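3. Planning the Purchase Before the Robot Arrives

3.1 Why we started with the budget

Most papers on home and office robots begin with the robot already standing in the lab. Ours begins with an empty line in a spreadsheet. Our group had money for one mobile arm, a small reserve for parts, and a firm rule from the finance office that anything left off the first order would have to wait a full year. We wanted to know how much of that order could be settled in simulation, before a single item was paid for, and we were surprised (and very pleased!) by how far we got.

The question sounds dull beside grasp planning or navigation, but it sits underneath both. A gripper that is too wide for the doors in a building will be too wide however good the planner is. A wrist camera that sees mostly its own fingers will slow down every experiment that follows. These are purchasing mistakes first and research problems second, and in our experience they tend to show up in the second month, when the return window has closed.

Rory Kerr kept the budget sheet and Chae-won Yeon built the simulation runs. The two files were linked early on, so that each line of the order pointed to the runs that supported it. Lines with no runs behind them were marked in yellow. At the start nearly the whole sheet was yellow, and watching the color drain out of it was one of the real pleasures of the project.

3.2 What was on the list

We had quotes from two suppliers, Atus and Van Leeuwen. Both offered an arm on a wheeled base with a two-finger gripper, and both priced the gripper apart from the arm. That split mattered a great deal to us. It meant the gripper could be picked by itself, and that a second gripper could be bought later without touching the rest of the system.

The Atus quote was lower for the arm and higher for almost everything that attaches to it. The Van Leeuwen quote ran the other way, with a longer delivery time. Neither supplier included mounting hardware for a camera at the wrist, and only Van Leeuwen listed spare finger pads. We added both to each quote by hand so that the totals could be compared fairly. Lorna Dow then went through the two sheets a second time and found that the charging dock had been left out of one of them. We recommend a second reader to any group doing this. It cost us an afternoon and saved a very awkward email.

Training was priced as well. Both suppliers sell an on-site course, and we left it out in the end, choosing to put that money toward spare pads and cabling.

3.3 Simulation setup

The simulated homes came from Drodholm, a set of furnished indoor layouts that our department already held under license. We used 66 rooms from it. The rooms differ in size and wall color, some have pictures hung on the walls, and the doorways are built with simple trim. Surfaces are flat and plainly shaded. We did not need better graphics than that, as the purchase questions were about shape and reach, and a plain wall blocks an arm just as well as a pretty one.

Each candidate gripper was modeled as a solid body with two parallel fingers, using outer measurements from the supplier drawings. Where a drawing gave a range, we took the larger value. The virtual camera was placed above and behind the gripper, looking out past the fingers, in the position where we hoped to mount a real one.

We ran 900 trials in all, split evenly between the two grippers. In each trial the base was placed at a random legal spot in the room, the arm moved to a random pose, and the simulator saved one view from the camera along with the distances to the nearest surfaces. A trial counted as clear if no part of the arm or gripper touched the room on the way to the pose. No objects were grasped in this stage. We wanted the cheap questions answered first, and an open gripper moving through a room answers a lot of them.

Figure 2 comes from the pose check. The roll of the wrist was left free, so many of the saved views are strongly tilted, and in this one the walls and the doorway with its orange header lean away past the open fingers. We kept such views in the set on purpose. They are the ones in which a person looking at the camera feed has the hardest time telling wall from ceiling, and so they bear directly on whether a second, fixed camera belongs in the budget.
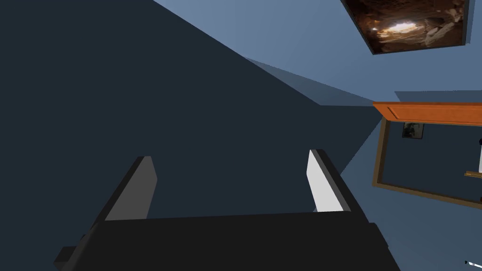 Figure 2. View over the open two-finger gripper in one of the simulated rooms, with a doorway to the right.

3.4 What the runs changed in the order

The first change was the camera mount. We had planned on a short bracket, the cheapest option in the sheet. With the camera that low, the gripper body covered so much of the view that Wiesława Domański, who labeled a sample of the saved views by hand, asked for the mount to be raised before she did any more. The taller bracket costs more and has to be made to order. It went into the budget that same week, and its line was the first to lose its yellow.

The second change was the fixed camera. Our early plan had none. After going through the tilted views we added one, to be mounted on the mast of the base where it stays level whatever the wrist is doing. This was a larger expense, and we paid for it by dropping the extended warranty on the base. Opinions in the group still differ on that trade. Shona Cowie, who had to look after our last robot through two motor failures, would have kept the warranty, and her reasons are good ones.

The third change was to the gripper itself. We had leaned toward the wider of the two models, mainly because a wider opening sounds more useful when reading a catalog. In the runs, the wider body was the more frequent cause of contact near door frames. The narrower one still opens far enough for every item on our task list, so it won, and the money saved covered a full set of spare pads.

Some lines did not change at all, and we count that as a result too. The arm length in the original plan held up well. So did the size of the base. Being able to write "checked, no change" beside a large number is a great comfort on the day the order is signed.

3.5 Costs of the planning work

Planning is not free, and the sheet should say so. Building the gripper models took most of January. The runs themselves were quick and used computers we already had. Labeling was slow, and we underestimated it badly. If we did this again, we would label a smaller sample first, look at it together, and only then decide how many more views were worth a person's time.

We also set aside 7 percent of the total as an open reserve, with no item attached. The finance office did not love this. We showed them the list of yellow lines that were still left, mostly cabling and shipping, and they agreed to let the reserve stand. The order went out in April 2021 to Van Leeuwen for the arm and base, with the mast camera bought separately.

3.6 Limits

The runs say nothing about noise, heat, battery wear or the quality of a supplier's support desk, and all of these cost money over the life of a robot. Our gripper models had no cables, while a real wrist carries several, and cables catch on things. The Drodholm rooms are also tidier than any home we have worked in. A group planning for cluttered spaces should add loose objects on the floor before trusting the clearance results.

Floor surfaces were left out as well. At our Plorncombe site there are raised door sills between several of the rooms, and the simulator treated every floor as flat. We settled that question the old way, by asking both suppliers for the highest sill their base can cross and then measuring ours with a ruler. The budget sheet has a separate column for checks of this kind, and Section 4 compares the entries in it with what we found once the base was running on site.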